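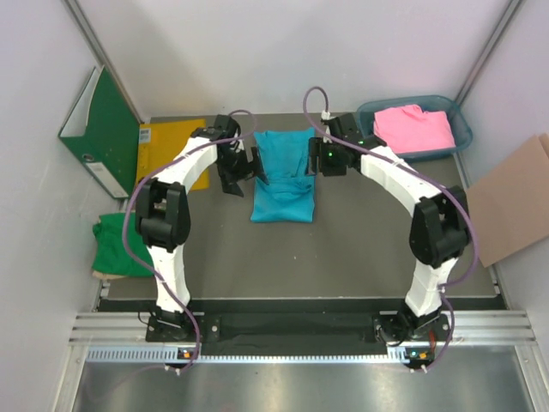
When do we stop an episode and throw it away, and when do we keep it with a mark?
We throw it away when a person touched the cloth or an arm during the recording. In all other bad cases we keep it and mark it as failed, with one short reason.

August 31, 2026
Notebook of the two-arm cell, cloth work
Written by Lionel Langlois

I write this question first because three different people asked it to me since June, and each time I gave a little different answer. From today the answer is the one on top. If you find an older answer from me in a message, please ignore the message.

Work of today: folding of small cloths, with both arms. I read again our cell rules from beginning to end before starting, and I corrected what was not clear. The old text came partly from the Plistberg cell, where they have only one arm, so several sentences did not make sense for us. "The operator stands on the free side of the arm" is one of them. We have no free side.

Rules for the start of a session

1. Both arms go to the rest position before anyone puts a hand over the work surface. Holding still is not the same as rest. An arm that holds still is under power and waiting for the next command.

2. The person who arranges the cloth says "hands in" and then "hands out". The person at the controls repeats it. I know this feels childish when there are two of us and we know each other well. We do it also then.

3. Check the cables of each arm through the full reach before the first episode. The loop over the gripper must be free, and the cable must not be caught at the elbow when the forearm comes back. At Onditz they had a cable pulled tight at the elbow, and they noticed only because the arm was slower on one side. Please look with the eyes and do not wait for an error message.

4. Speed limit stays on the low setting for every new task. It can be changed after 19 episodes without a stop. The number is from Lefèvre's procedure and I do not know why it is 19. I asked and did not receive an answer. I keep it.

Rules for the objects

This is the part I rewrote most. The old version said "remove everything unnecessary from the table". In practice each person understood it in a different way. One removed all, one removed almost nothing, and the recordings were difficult to compare.

New version: objects at the sides are permitted if they are in the list of the session and if they stay outside the path of both arms. Today the list has the binder, the envelope, the green cloth, the basket with the pink cloth and the cardboard. Nothing else may be added in the middle of a session. If something falls into the path, stop, go to rest, put it back, and begin a new episode. Do not push it away with the gripper. I saw this done and it looks elegant, but then we have in our data an action which belongs to no task.

Upright objects need attention. A binder which leans can slide when the table vibrates. Before the session, touch it lightly with one finger. If it moves, change the position.

Rules for the cloth

The turquoise cloth is for the two-arm task. A cloth may begin crumpled, that is allowed and even wanted, but it must lie fully on the gray surface, and both grippers must be able to reach it without crossing. Crossing of the forearms is forbidden in this cell for all tasks. The software should prevent it. I would like that we behave as if the software does not.

Do not flatten the wrinkles by hand between two tries of the same episode. If you flatten them, it is a new episode and needs a new number. We had discussion on this point. My colleague's opinion was that a small wrinkle does not matter. Maybe for one episode it is true, but we plan 1,000 for this task, and I prefer not to discuss every wrinkle.

A gripper finger may touch the surface but may not press. If you hear the finger scratch, open a note in the log even when the fold is good.

About marks

Reasons permitted for "failed": dropped, missed grasp, wrong fold, time over, object in path. Please use only these five. In the Somham set there are 3,952 episodes and the reasons are written in free text, in two languages, with spelling mistakes (some are mine). To sort them was a very unpleasant week.

Still open

- Who can press the stop? I wrote "everyone in the room", also visitors. The previous text said "the operator". I will not go back to the previous text, but it must be signed.
- The rule for the rail between sessions. We wipe the toothed part, but it is not written how often or with what. For the moment: dry cloth only, power off.
- Paper copy of these rules. The one on the door is from June and must come down. I will print the new one when points 3 and 4 are read by a second person.
- Translate the five reasons for the interface, the short forms do not fit in the button.

If you change something in this entry, put your initials next to it and do not delete the old line.

L.L.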